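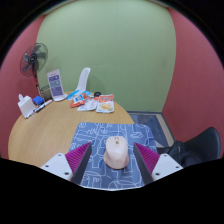
Pink mouse, blue mousepad

SCOREKEEPING FOR PEOPLE WHO LOVE BASEBALL
Speaker notes, Grarnley youth league preseason evening
April 4, 2021

Slide 1. Welcome

Hi everybody, and thank you for giving up an evening for this! I'm Esperanza Bustamante and I've kept the book for Grarnley teams since my oldest was in tee ball. Tonight is all paper and pencil for the first half. The laptop part comes after the break.

Make sure each row has score sheets and pencils. Wait for the back row.

Ask: who has kept a book before? Who has tried and quit by the third inning? (Hands. I quit in the second inning my first time, so say so.)

Slide 2. What the book is for

The umpire calls the game, the book remembers it. If there's a question about who bats next, both coaches walk over to you. Same thing for how many outs there are, or whether a kid already came out and went back in.

And then there's the part I love. You can open a book from years ago and read the whole game back, pitch by pitch if somebody was careful. I still have the one where we were down by six against Brultance and came back with two outs. I can see Ximeng Dong's double down the line just from a little mark in a box. Don't tell the whole story here! Save it for the end if there's time.

Slide 3. The numbers

Every position has a number. Say them out loud together:
Pitcher 1, catcher 2, first base 3, second base 4, third base 5, shortstop 6, left field 7, center field 8, right field 9.

People always mix up 5 and 6. Shortstop is 6, even though it sits between second and third. Do it twice, then call out positions at random and let the room shout back.

These have nothing to do with the number on a kid's jersey. If number 42 is playing shortstop, the ground ball still goes down as 6.

Slide 4. One batter, one box

Draw this one big on the board.

Ground ball to short, thrown to first: 6-3. Circle a 1 for the first out.
Fly ball to center: F8.
Strikeout swinging: K. Strikeout looking: backward K. (Kids adore the backward K, at least when it's the other team.)
Walk: BB.
Hit by pitch: HBP.

When the runner moves up, darken the line to the next base. When she scores, fill in the diamond. Let them practice on the sample half inning on the handout. Walk the aisles while they do it.

Slide 5. Hit or error?

This is where the arguments are, so have fun with it. Our rule of thumb: would an ordinary effort by a player at this age have made the play? A ten-year-old who dives and misses did not make an error. A ball that rolls under a glove on a slow grounder probably is one.

Make your call, write it down, and move on to the next pitch. Parents will have opinions. Senthil Thomas used to keep a clean copy of the scoring rule in his hat and hand it to people, and I have borrowed that trick many times.

If you truly can't decide, put a small question mark by the play and settle it between innings.

Slide 6. Pitch counts

Slow down here. This is the one piece that protects arms.

Our fall league set the limit for the youngest pitchers at 60 per game, and we're keeping it this spring. Tell the coach at 50, then again at 55. Say it out loud and get a nod back. Foul balls count. A pitch that hits the batter counts. Warm-up tosses don't.

Compare totals with the other team's scorer every half inning. Walk over, be friendly, bring a spare pencil. If you're off by one or two, fix it right then while you both remember the batter.

Slide 7. The long game

Show the page from last October, Grarnley at Doruvine. Nine innings for the older kids, both sides combined for 139 pitches, and Ainhoa Bermúdez got every one of them in the book with a substitution in almost every inning. Look how neat it is! Point out how she wrote each new player on the line under the starter and drew a heavy vertical line where the change happened.

Pass the real book around. Please no drinks near it.

BREAK, ten minutes

Slide 8. From book to laptop

Ramiro Miranda takes over for this part. He'll enter the sample half inning live and people can follow on their sheets. Things to remind him about: start with the lineup, check the date, and save after each inning.

The paper book stays the official one. If the two don't match, paper wins.

Slide 9. Proving the box

Plate appearances for a team should equal runs, plus runners left on base, plus outs made. Do it with the sample game. It is so satisfying when it comes out even, and the room usually cheers a little.

If it doesn't, look first for a missed walk. Then look for a substitute whose at-bats landed on the wrong line.

Slide 10. Sign-up and questions

Schedule is by the door. New scorers sit with an experienced one for two games. Nieto Field has a scorer's table in the shade, the other diamonds do not, so bring a hat and a clipboard.

Collect the pencils. If there's time: the Brultance comeback.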